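Ticket: Water softener using salt but water still hard
Site: Notham, laundry room
Unit: Drurnis twin-tank softener
Status: Closed
Priority: Normal

Reported Saturday, 08:40
Kettle scaling up again and soap not lathering. Salt level in the brine tank is dropping as usual. No error on the display. The last service was in January and nothing has been changed since then.

Reply from support, 11:15
Please check that the bypass valve is fully closed. A valve left slightly open lets hard water mix with the soft. Then test at the cold tap nearest the unit and at one further away, and send us both results.

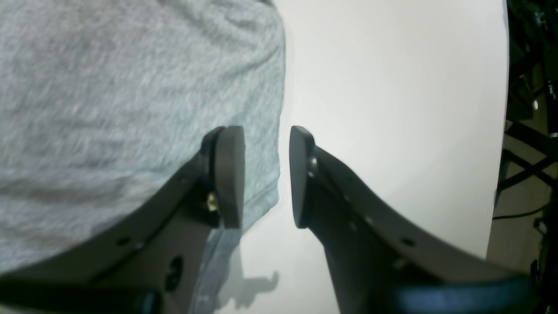
Update from site, 13:30
Bypass valve was closed. Both taps gave the same result, hard. The meter reads 2,990 litres since the last regeneration. The setting is 1,000 litres, so it should have regenerated before now. Started a manual regeneration and it ran to the end.

Reply from support, 14:05
The reading suggests the meter is counting but the valve head is not acting on it. Turn the power off at the wall for 2 minutes, turn it back on and go into the settings menu. Check the capacity figure and the regeneration mode. It should say "metered". If it says "timed", the unit ignores the litre count.
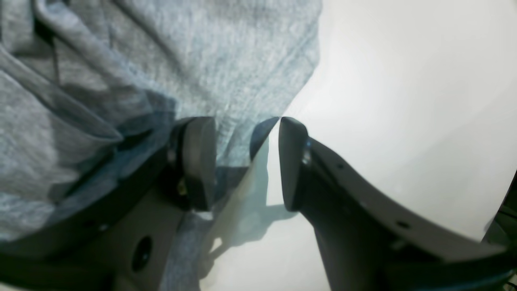 Update from site, 16:20
Mode was set to "timed" with a very long interval. Changed it to "metered", capacity left at 1,000. Water at both taps now tests soft. One further question about washing. Items washed over the past few weeks have come out stiff, mostly heathered light-grey fabric like sweatshirt or fleece material. Is this the hard water, and do we need to change the detergent dose? We use the Munetti powder at the hard water dose.

Reply from support, 16:45
Hard water will do that. Rewash without softener liquid and go down to the soft water dose on the packet. Too much powder in soft water leaves residue and gives the same stiff feel.

Final update
Regenerated on its own overnight. Meter went back to zero and read 50 litres at the morning check. Parry valve head left in place, no parts ordered. Closing.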